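*Sábado, 28 de março de 2026*

Há três semanas que arrumo o armazém de casa, uma divisão comprida com estantes, e alguns leitores pediram que eu escrevesse como o faço. Escrevo em português porque vivo em português, mas não é a minha primeira língua e peço paciência com as vírgulas. As dicas servem também para uma garagem, uma despensa grande ou a parte de trás de uma loja.

## Antes de mexer nas estantes

Eu começo pelo chão. Tudo o que está pousado no chão vai para junto da porta, num só monte, e ali fica até ao fim. É feio durante um dia ou dois. Depois varro, passo a esfregona com água e pouco detergente, e deixo secar com a porta aberta.

Só então olho para as prateleiras, e olho da porta, com as mãos nos bolsos. Da primeira vez cometi o erro de começar logo a tirar caixas, e ao almoço tinha caixas em todo o lado e nenhuma ideia. Agora levo um papel e um lápis e desenho as estantes como retângulos, com uma palavra dentro de cada um: «tintas», «frascos», «natal», «não sei». O retângulo «não sei» é sempre o maior.

Meça a profundidade da prateleira antes de comprar qualquer caixa. As minhas prateleiras de cima têm 19 centímetros livres entre a travessa e a parede, e eu comprei caixas mais largas. Ficaram com a frente no ar e tive de as devolver, com o autocarro cheio de gente a olhar para mim.

## O que vai em cima e o que vai em baixo

- Em baixo, as coisas pesadas: sacos de terra, latas cheias, garrafões.
- À altura do peito, o que se usa todas as semanas. No meu caso, lâmpadas, fita, sacos do lixo, a caixa dos parafusos.
- Em cima, o que é leve e se procura uma vez por ano.
- Produtos de limpeza numa prateleira só deles, com a tampa bem fechada, longe de comida e fora do alcance das crianças.

Esta ordem parece óbvia, mas a minha família guardava o ferro de engomar velho na prateleira mais alta. Para o tirar era preciso o escadote e uma segunda pessoa.

Se a estante é alta, prenda-a à parede. As estantes Balldale que eu tenho trazem dois esquadros pequenos num saquinho, e durante muito tempo o saquinho ficou agrafado às instruções, numa gaveta. Fixei-os num domingo. Numa parede de tijolo uso bucha normal; em gesso cartonado é preciso uma bucha própria, e neste caso eu pergunto na loja.

## Cores e etiquetas

Não gosto de tudo branco. Fica bonito em fotografia e depois não se encontra nada. Eu deixo cada família de coisas com uma cor: amarelo para elétrico, vermelho para ferramentas, branco para o que é da casa. A cor pode ser a caixa, uma tampa ou só um bocado de fita colado na borda da prateleira.

As etiquetas escrevo à mão, com marcador grosso, em letra de imprensa. Experimentei uma máquina de etiquetas Kamon que me emprestaram e as letras saem limpas, mas de pé, à distância de um braço, eu já não as lia. A etiqueta vai na frente da caixa e mais uma no lado. Na tampa não serve, porque haverá outra caixa por cima.

Não escreva «diversos». Se uma caixa precisa desta palavra, ponha as três coisas principais: «pilhas, elásticos, velas». Quem procura um fio de nylon não vai abrir essa caixa, e fez bem.

## Luz e passagem

Uma divisão comprida pede luz no teto, branca, e de preferência ao longo da passagem. Troquei a lâmpada antiga por uma de 2000 lúmenes e foi a compra mais útil de todo o trabalho. Descobri até um pano de cozinha que julgava perdido desde o Natal. Se as caixas de cima chegam muito perto do teto, fazem sombra na prateleira seguinte; baixe-as um nível ou passe-as para o fundo.

O chão da passagem fica livre em todo o comprimento. Nem um balde «só por hoje». Para mim a regra é poder ir da porta ao fundo com uma caixa nos braços, sem ver os meus pés.

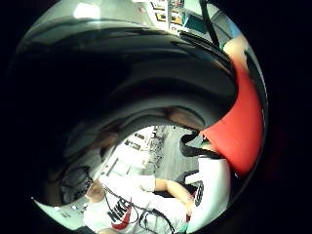 Denise Clegg acha que sou demasiado severo com o chão. Escreveu-me que na casa dela a passagem tem sempre um cesto pousado, o das coisas que hão de voltar para o sítio, e que ao sábado o cesto se esvazia. Sem ele, diz, as mesmas coisas ficam em cima da mesa da cozinha até ao verão.

Pensei nisto durante uns dias e dou-lhe metade da razão. O cesto de retorno é uma boa ideia, eu próprio já o adotei, mas pendurei-o num gancho ao lado da porta. Assim, quando está cheio, pesa no gancho e começa a incomodar a porta, e sou obrigado a tratar dele.

## Fios e cabos

Os fios foram o capítulo mais longo. Havia extensões penduradas em pregos, enroladas em cotovelos, atadas com nós que ninguém sabia desfazer.

1. Estender o cabo inteiro no chão e passar um pano húmido, com a ficha fora da tomada, naturalmente.
2. Ver se o revestimento está inteiro. Um cabo com um corte eu não remendo com fita, deito fora no ecocentro.
3. Enrolar em voltas largas, do tamanho de um prato de sobremesa para os finos e de um prato raso para os grossos. Deixar o cabo escolher o lado para onde quer virar.
4. Fechar com uma tira de velcro. O elástico seca e cola-se.
5. Pendurar cada rolo no seu gancho, com uma etiqueta de papel dobrada sobre o cabo: comprimento e para que serve.

Os fios que descem do teto ou do alto da parede merecem um olhar à parte. Um fio solto prende-se no escadote, e o escadote prende-se em nós. Abraçadeiras de plástico com prego custam pouco. Bater devagar, e não furar onde pode passar a instalação; se há dúvida, chame um eletricista.

## A roupa para este trabalho

Recebi uma pergunta de Neville Dobson sobre o que vestir, e pareceu-me uma pergunta estranha até eu rasgar uma manga. Camisola velha, justa nos punhos, nada com cordões compridos. Sapatos fechados. Luvas finas para a madeira e para as caixas de cartão antigas, que às vezes têm agrafos virados para fora. Se a camisola é branca, fica com uma faixa cinzenta à altura da barriga, exatamente onde se encostam as caixas; sai com sabão azul antes da máquina.

## Contra a humidade

No canto mais fresco ponho uma taça com 300 gramas de sal grosso, como a minha sogra fazia. Não sei se trabalha tanto como ela dizia, mas passado um mês o sal estava empapado e eu troquei-o. Para uma parede com manchas isto não chega, e a causa tem de ser procurada.

Deixe dois dedos entre as caixas e a parede exterior. O cartão é o primeiro a ganhar cheiro, por isso os livros e a roupa passaram para caixas de plástico com tampa, bem secos antes de fechar. A tinta começada guardo-a com a lata virada por um momento ao contrário, tampa bem batida com o martelo de borracha, e depois outra vez direita. Escrevo na lata em que parede foi usada. «Branco» não ajuda, tenho cinco brancos.

## Pequenas coisas que ficaram de fora

Um lápis atado com um cordel à estante junto da porta, e um caderno. Quem leva alguma coisa escreve. Na minha casa funciona com os adultos e com o filho mais novo.

Os parafusos de uma peça desmontada vão num saco colado à própria peça com fita de pintor.

Frascos de vidro com tampa de rosca para pregos e anilhas: lave-os com bicarbonato se cheiram a pickles. O cheiro passa para a tampa, e a tampa precisa de uma noite ao ar.

Hayley Dunmore perguntou quanto tempo é preciso para manter tudo assim. Eu reservo meia hora no primeiro fim de semana do mês, com o rádio ligado. Em abril farei a prateleira «não sei», que continua como estava, e depois conto o que havia lá dentro.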